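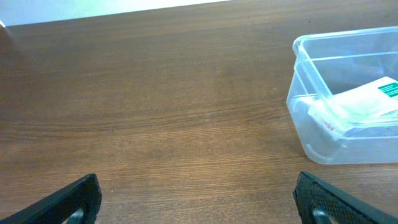 Big table, top side, with the clear plastic container on the right. Light comes strongest on the middle.

5/12/19

Came in for the afternoon to look at the table before the week starts. The shop was quiet and I could have all the lamps on. I write down what I saw and what I did, so that Chaimae can continue without asking me on the phone.

The top is in better condition than I remembered. The grain runs long and straight nearly everywhere, light bands and dark bands, and near the middle there are some darker lines that make a soft curve and then go straight again. I like this part and I do not want to lose it under a stain. There are faint scuffs and small specks on many places. In the central area there are also a couple of small pale dots. I first thought they were dust, but they stayed after the dry cloth. With the fingernail I feel nothing, so they are not deep. Maybe old drops of glue from the Flaltdale job, maybe something with alcohol in it. I did not try to scrape them.

The sheen is difficult to judge. In the center the surface looks almost washed out because of the light, and at the left side it looks darker. When I walked to the other side of the table the difference moved with me, so for the most part it is the lamp and no real change of color. Still I am not sure about the left margin. Please look at it in the morning, with daylight only, before anybody says it needs color.

What I did today:
Wiped the complete top with a dry cotton cloth, along the grain.
Wiped again with a cloth a little damp, then dry immediately.
Made a test on the underside, near the back leg, with the Salidlow oil. One half of the test rubbed first with 400 paper, the other half not rubbed.
Left the test to dry, nothing put on the top side.

After one hour the rubbed half was more even. The other half was still sticky in one corner, but I think I put too much oil there, so it is not a fair comparison. I will repeat it with less. The oil makes the dark bands clearly darker and the light ones only a little. Hanan wanted the table to stay as it is now, so one thin coat must be the maximum.

The can says batch 449. The last one we used, for the Prindside shelves, was batch 126 and I remember it less yellow. I have no proof of this, the shelves are gone. If somebody kept an offcut from them, please put it on my bench.

The plastic container: I keep it for the used cloths when they are dry and flat. Cloths with oil do NOT go in it, they go outside on the rail, opened, one by one. I repeat this because in the Nasrallah job we found two of them folded in a drawer, and this is how a fire starts.

Open questions
Does Hanan Nassar want the scuffs removed or only made less visible? In her message she writes "clean", and this can be both.
If removed, I would start with 400 by hand, never the machine and never the 100 which is lying beside the vise.
The edge at the far side I did not check yet. It needs a look for splinters.

Chaimae Hegazy has the table tomorrow until lunch. Please nothing heavy on the top, and no tape on it, also not the blue one. I come at two and bring the new cloths.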